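Medatari Robotics Club help desk
Ticket: Left arm stops short on utensil pick, two-arm table
Opened by: Judit Fülöp (student team, Meklow entry)
Assigned: Leonardo Pagano
Priority: Normal
Status: Closed

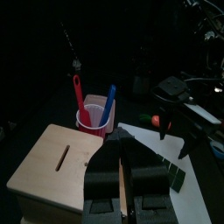
Left wrist camera, slotted box and red utensil cup, second arm at right.

Summary from submitter

The task is to pick the red spatula out of the red cup, hold it clear of the rim, and put it back. The left arm drives to the pre-grasp pose, begins the approach, then halts with a following error on joint 3. The right arm is unaffected. The fault is intermittent. Over 30 runs on Monday it occurred in 13. The other 17 finished normally.

Nothing was changed in the task script between the last good session and the first fault. The finger pads were replaced in April. The controller was restarted twice and the fault came back both times.

Table layout is the standard one for the Meklow household task: slotted box in front of the cup, green tiles on the white sheet, toys behind the sheet, blue bowl on the far side. Cup position is set with the printed template.

Comment, Leonardo Pagano

Please attach the controller log for one failed run and one good run, same session if you have them. I also need:
- the joint 3 torque limit as shown on the controller, not the value in the script
- the approach speed setting
- whether the fault happens with the cup and box removed from the table

Please don't raise the following error threshold in the meantime. It will hide the fault and you will lose the torque data.

Comment, Judit Fülöp

Logs attached, both from the same session. Torque limit reads 600 on the controller, in raw units. Approach speed is the default from the club template.

Ran the approach with nothing in front of the arm. No fault in any run. Put the cup back without the box, no fault. Put the box back, fault on the second run.

Comment, Leonardo Pagano

That narrows it. In the failed log the joint 3 current climbs over the last part of the approach and flattens at the limit before the error is raised. In the good log it stays low the whole way. That pattern is contact. A wiring or encoder problem would show up with the table clear as well.

My guess is the underside of a finger is catching the back edge of the box lid on the way to the cup. In the wrist view the fingertips meet very close to that edge, and the lid can't be judged for height from that angle. Can someone watch from the side during a slow approach? Hand on the stop, please.

Comment, Touran Rostami

Did the side check at quarter speed. Confirmed on the left finger. It touches the lid near the back edge, slides for a short distance, then either clears or sticks. When it sticks the box shifts slightly and the arm faults. When it clears the run carries on and you would never know from the task result.

The new pads are thicker on the underside than the old set. I put a straight edge against both and the new one sits 3 mm lower. The planned clearance over the box is less than that, so we were relying on the old pad thickness without having it written down anywhere.

Comment, Judit Fülöp

Can we trim the pads? We have spare foam.

Comment, Leonardo Pagano

No. The pads are a supplied part under the Meklow rules and have to be used as delivered. Change the path.

Two options:

Option A. Raise the pre-grasp waypoint and come down on the handle from higher up. Simple, but the red spatula tilts up and to the left from that camera, so you will need to recheck the finger opening at the new height. The blue handle leans the other way and shouldn't interfere if you stay on the upper part of the red one.

Option B. Move the slotted box toward the front of the table. Faster, but check the layout sheet for the allowed tolerance. I don't have the current revision.

Comment, Irén Juhász

Current revision gives no tolerance for the box. It goes on its marks. Option B is out for competition runs. It can be used for practice but I would prefer the team didn't, as the wrist camera recordings are used for training and the layout should match.

Also, the tool profile on the controller is still the one for the old pads. It needs to be updated whatever is done with the path. The collision check in Pintér reads finger geometry from that profile, which explains why the planner reported the approach as clear.

Comment, Touran Rostami

Updated the tool profile. The planner now rejects the original approach with a collision warning against the box lid, as it should have from the beginning.

Raised the pre-grasp waypoint by 30 mm. First attempt closed too near the end of the handle, at the oval hanging hole, and the spatula rotated in the grip. Lowered the grasp point on the handle and left the waypoint where it was. Grip is stable now.

Comment, Judit Katona

Reviewed the script change. Two items before this is merged:

1. The return path still uses the old waypoint. It will hit the same edge going back.
2. The waypoint is hard-coded in the task file. Please move it to the layout file with the other table heights so the Fevadska group gets it as well. They run the same pads.

Comment, Touran Rostami

Both done. Return path now mirrors the approach. Height moved to the layout file under the box entry, with a comment pointing to this ticket.

Comment, Judit Fülöp

Full repeat on the club table, default speed, box on its marks. 30 runs, no following errors. Peak joint 3 current stayed well under the limit in all of them. One run dropped the spatula on the way back into the cup. The log shows no contact on the approach, so I have opened a separate ticket for the release timing.

Resolution, Leonardo Pagano

Cause: left finger contacting the lid of the slotted box after a change to thicker finger pads. Tool profile not updated, so the planner did not flag it.

Fix: tool profile corrected, pre-grasp and return waypoints raised, grasp point lowered on the handle.

Follow-up: Irén to add the tool profile to the pad replacement checklist. Recordings made between the pad change and this fix to be labelled, and left out of the training set until someone has gone through the joint 3 currents.

Closing.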